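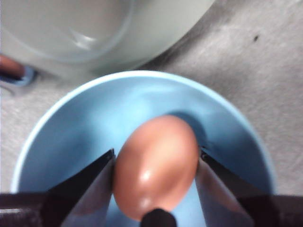
A brown egg over the light blue bowl

Ellesura mixing bowl, light blue

I've been selling kitchen bits through Flatwood for a good while now, and this is the bowl I get asked for more than anything else in the shop. It's a plain, round, useful bowl in a soft sky blue, with a thin rim that comes out paler than the rest, almost white. No pattern, no writing round the side, no silly little feet. I use one most mornings for eggs and I've never got tired of looking at it!

The colour first, as that's what people write in about. It's a light blue, a proper gentle one, and it sits nicely on a pale grey worktop (mine is pale grey too, so I'm biased). If you're trying to match it to navy or to anything greenish I'd order one and hold it up to your tiles before you buy the whole set. Screens do funny things to blues. Brown eggs look lovely against it, and so do lemons, and you can see a stray bit of brown shell straight away, so you can fish it out before it ends up in the sponge.

What I use it for

Eggs, mainly. Scrambled for the two of us, an omelette if there's cheese that wants using, pancake batter at the weekend. It's also my bowl for cracking eggs one at a time before they go into a cake mix – I lost a whole batch of creamed butter and sugar to one bad egg years ago and I've been careful ever since. Crack into this one, have a look, tip it in with the rest, do the next.

Past that it does salad dressing, a marinade, crisps when people come round, and peas for podding in front of the telly. I wouldn't try bread dough in it. You'll be chasing it round the worktop and there'll be flour everywhere. The Kocsis bowl further down the shop is the one you want for bread, it's a great heavy thing and it stays put.

Size

It holds 600 ml up to the rim. You'll want to leave yourself a bit of room for whisking, so don't go filling it right up and then setting about it with a fork (ask me how I know). If you're cooking for a crowd, get the big one, or get two of these and do half in each.

Looking after it

Warm water, washing-up liquid, soft sponge. Rinse it out soon after you've had egg in it, and use cold water for that first rinse – hot water cooks the egg on and then you're scrubbing. Please don't use wire wool or the rough green side of the sponge. I did on my first one and it's gone dull in the bottom, which I can live with, but you've just paid for yours.

It's for mixing and serving, so keep it out of the oven and off the hob. They stack happily enough. I put a sheet of kitchen roll between mine, and they live on the shelf over the kettle.

What goes with it

I whisk with the small Forkis whisk, which gets right into the curve at the bottom where a big balloon whisk just skates about. An ordinary fork is fine too, and it's what I grab when I'm half asleep. There's a matching Ellesura egg cup as well, same blue, and I do them together if you drop me a note with your order.

Ordering

The bowl is £17 and I post on weekdays. Each one goes out wrapped in paper in its own box, and if yours turns up chipped, send me a quick photo and I'll put another in the post. If you just don't like it, you've got 30 days to send it back – unused, please, and in the box it came in.

I've got plenty of the light blue in at the moment. The cream ones have all gone and I won't see any more until August, so if you're waiting on those, pop your email in the box at the bottom of the page and I'll let you know when they land.

Page last updated 2022-05-05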